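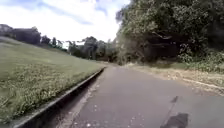

Is it all right for a pushchair, one reader asked, or will I end up carrying the thing? You'll be fine. I've pushed a loaded double buggy along the Onddale path and the asphalt only gets a bit worn in places. Keep off the grass bank though, it's steeper than you'd think once you've got wheels!

Where do I start?
I set off from the Jokstead end, because there's a bus stop 50 metres away and a bakery next to it (cheese scones, go early). You can start at Bainbridge too, but parking there is a pain.

How long does it take?
About 23 minutes at my pace, one way. Add more if you've got a toddler who collects leaves - mine fills both pockets.

Which bus do I want?
The 177, and ask for Jokstead Lane. It's every half hour until teatime, then it gets patchy.

Can I cycle it?
Yes, and plenty do. Ring your bell on the bends please, the path curves and you can't see who's coming.

Anything to watch for on a bike?
Leaves on the asphalt, mainly, and the drains. I steer well clear of the gutter if I'm on thin tyres.

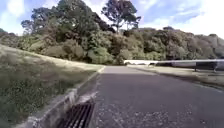

Slotted drain grate beside the kerb, with the path bending right.

Are dogs allowed?
They are. I keep ours on a short lead when it's busy, and bring your own bags.

Is it lit at night?
I've only ever walked it in daylight, so I can't say. Drop me a line if you know and I'll add it.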